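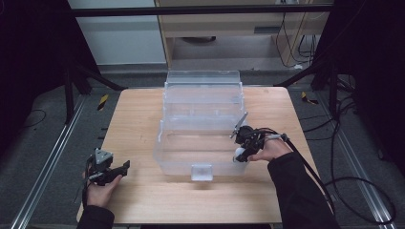
Lurura store clears its back room for Monday box swap

By Ibsa Abdella
August

Last updated: 4:40 p.m.

Lurura, the secondhand housewares store on Moges Street, will hand out used plastic storage boxes on Monday to anyone who brings in bagged clothing or linens. The swap starts at 10 a.m. and runs until the boxes are gone.

The store has 162 boxes ready. Most are clear plastic and came from the Plivness office supply warehouse, which closed its Lurar branch in the spring and left its shelving stock to the store. They range from shoebox size up to large ones meant for blankets and winter coats.

Store manager Mitiku Tufa said staff have spent two weeks washing the boxes and checking them for cracks. Each one is set on a table, opened and looked over along the rim and at the corners. The latches get a separate check.

"A latch is the first thing to go on these," Tufa said. "The box can be perfect and the latch is split, and then the lid pops up as soon as you stack anything on it."

Boxes with a broken latch will still be offered, marked with a strip of tape on the bottom. Tufa said they work fine on a shelf or under a bed without a lid. Cracked boxes were taken out and will be recycled.

The rules are simple. One full bag of clean clothing, sheets or towels gets one box of any size. There is a limit of 2 boxes per household until noon, and no limit after that. Pillows, mattress pads and single shoes will not be accepted.

Lids have been sorted by size and will be kept in a separate row along the wall. Visitors should fit the lid themselves before leaving, Tufa said, as some sizes look alike but do not match. Boxes bought at the store in the past can be brought in to find a missing lid at no charge.

Last year's swap brought in 1,545 pounds of clothing and linens, according to the store. Most of it was sold on the floor over the fall, and the rest went to the animal shelter in Lurar as bedding.

Staff are asking people with larger donations to use the side door on the parking lot. Carts will be available there. The front of the store will be open for regular shopping all day, but the fitting rooms will be closed until 3 p.m. to make space for sorting.

For people planning to use the clear boxes in a closet or garage, Tufa suggested measuring the shelf first and writing the depth down. The larger boxes are longer than they look, and several were returned last year when they stuck out past the shelf edge. Store staff will have a tape measure at the lid table.

Anyone who cannot make it on Monday can leave bags at the side door during store hours through the end of the month. Leftover boxes will be sold at the regular price from Tuesday on.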